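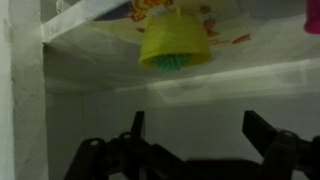
Shelf work in the student robotics course: a black gripper, open, with a yellow cup and a green spiky ball in the compartment ahead of it.

A Case for the Untidy Shelf

Each October, the robotics course at Stostdale School is asked whether it will enter the Kruger Challenge. The Challenge is well organized and popular with families. Teams drive a machine across a marked floor, collect identical blocks and place them in identical bins. This year the course declined for the second time, and students worked instead on the shelf project, in which a robot arm must handle ordinary household and play items inside a storage unit. The decision has drawn some criticism. It deserves a defense.

The strongest argument for competition is motivation. Students work hard when a date has been set and other schools will be watching. It is also true that a trophy is easier to explain to a school board than a notebook full of failed grasps. The course does not dispute either point.

The difficulty lies in what competition teaches students to ignore. When every block is the same size, a team can measure once, write the numbers into its program and never think about the object again. A cup with a ball inside it allows no such shortcut. The cup has a smooth wall and a thick rim, while the ball is covered in soft spikes, and students must decide which of the two they intend to hold. They must also decide how the fingers should enter a compartment with a post on one side and a shelf overhead. These are questions of judgment, and they are the questions that engineers in warehouses, hospitals and homes are paid to answer.

Over the past term, students logged 1,029 attempts on the shelf project. Of these, 444 were recorded as successful under the rules the class had written for itself. Some visitors have found that figure discouraging. It should be read alongside the notes, where students set down the angle of approach, the opening of the gripper and their best account of what went wrong. Several of those accounts were later shown to be mistaken, and the corrections were entered beside them. A student who has had to revise an explanation in writing has learned something about evidence that a scoreboard does not record.

There are costs. The project is slow, and with 41 students enrolled and 2 arms available, waiting is part of every session. The Esidlow Fund has helped with spare parts, and the Skanorov workshop has opened its benches to the class until six in the evening, but a third arm remains the most pressing need. Some students also miss the excitement of a tournament – a fair complaint, and one the school should meet by arranging an open evening at which families can see the machines at work.

It has been suggested that the course might do both. In a larger program that may be possible. With the present timetable, preparation for the Challenge would take up to half of the spring term, and the shelf project would shrink to a few demonstrations. The school should keep the project whole for another year and publish the students' logs in full, failed attempts included, before the matter is put to the board again.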